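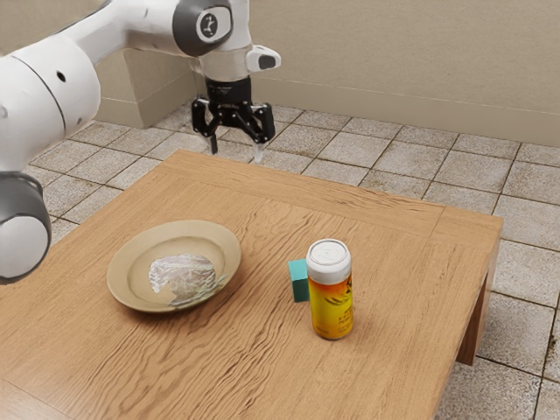 Rendering of a white robot arm with a black gripper over a light wooden table

Beat error

Beat error is a fault in the running of a mechanical watch or clock in which the balance takes longer to swing one way than the other. It is given in milliseconds. A movement with no beat error is said to be "in beat".

Cause

The balance swings back and forth about a rest position set by the hairspring. At rest, the impulse jewel should lie on the line joining the centres of the balance and the pallet fork. If it sits to one side, the two halves of each oscillation are unequal — the tick and the tock are then spaced unevenly. The usual cause is a hairspring collet turned slightly on the balance staff, or a stud that has been moved during repair.

Beat error is separate from rate. A watch may gain or lose no time over a day and still be well out of beat. A large error makes the watch slower to start from rest and, at low amplitude, more likely to stop.

Measurement

A timing machine picks up the sound of the escapement through a microphone and plots each beat as a dot. A movement in beat draws a single line. One that is out of beat draws two parallel lines, and the gap between them grows with the error. Readings are normally taken over at least 60 seconds in each position, with the watch fully wound. 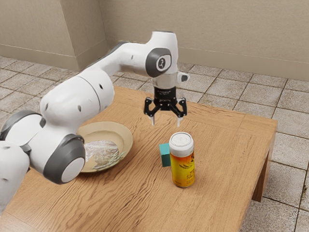

Arm and two-finger gripper above a tabletop, computer rendering

Limits vary between makers. The Goltska workshop manual allows 0.4 milliseconds in new movements and advises correction above 0.8. Older pocket watches are often left at higher values where the adjustment would put the hairspring at risk.

Correction

Many modern movements have a movable stud carrier, which is turned by a small amount until the reading falls. The regulator must be checked afterwards, as the rate may change. In movements with a fixed stud, the balance is taken out and the collet itself is turned on the staff.
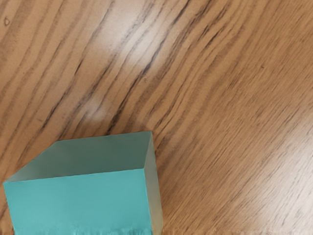

This second method needs a fine blade or a collet tool, and several attempts are common. The Ragnarsson calibre 14 has a scribed mark on the balance rim to show where the stud should fall. The mark was dropped in the later Trumine version, which has a movable carrier.

See also

Amplitude (horology)
Hairspring
Lever escapement
Timing machine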